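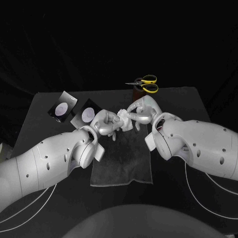 Do you need a separate mat for small desk jobs, or will an old towel do? An old towel will do for most people, but a proper cloth mat stays put better and is worth having if you cut, glue or wrap things more than once or twice a month.

I bought the Kemeys desk set in April after using a folded tea towel for years. You get a cloth mat in dark grey and a brown cup for scissors and pens. They are sold together in a plain cardboard sleeve. There is a larger set from Clitholm with a tray as well, but I had no room for a tray.

The mat first. It is soft on top, close to a hand towel in feel, with a stitched hem. It lies flat straight out of the packet apart from the fold lines, and those went after a night under a couple of heavy books. On a painted table it doesn't slide. On my kitchen worktop, which is shinier, it moved a little when I leaned on it.

Being dark, it shows up paper scraps and tissue very well. That is good while you are working, as you can find the bit you dropped, and less good afterwards. Tissue is the worst for it. If you tear or crumple any over the mat you will be picking off white fluff - a damp hand gets most of it, a lint roller gets the rest. I shake mine out of the back door.

I have washed it 2 times at 40 degrees. It came out the same size but the colour has gone lighter in places and the edges aren't as crisp as they were. The label says to wash it separately and I would take that seriously.
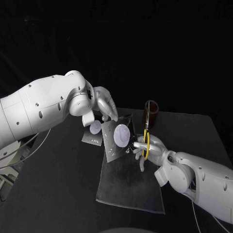

The cup is the part I had doubts about, and it has turned out to be the part I use most. It is a straight-sided cylinder and takes a pair of scissors with the blades down and the handles sticking out of the top, easy to grab. Long scissors make it top heavy. Mine tipped over when I put dressmaking shears in it, so those have gone back in the drawer. Ordinary household scissors are fine, and you can fit pens in beside them.

It wipes clean with a cloth. Sticky tape residue took some washing-up liquid and a bit of rubbing. I haven't put it in the dishwasher.

For comparison, my sister has the Eletti mat, which is rubber backed. It grips better than the Kemeys on a shiny surface but it can't go in the machine, and hers curls at one corner. I would still pick the cloth one.

Complaints: the mat could be bigger. Mine is 46 cm along the long side, and a sheet of wrapping film hangs off it whichever way you turn it. The cup could do with more weight in the base. I'd also have liked a lighter colour of mat, but the shop in Grornham only had the dark grey.

Would buy again, mainly for the cup.

Marilou Ignacio
Apr 26, 2007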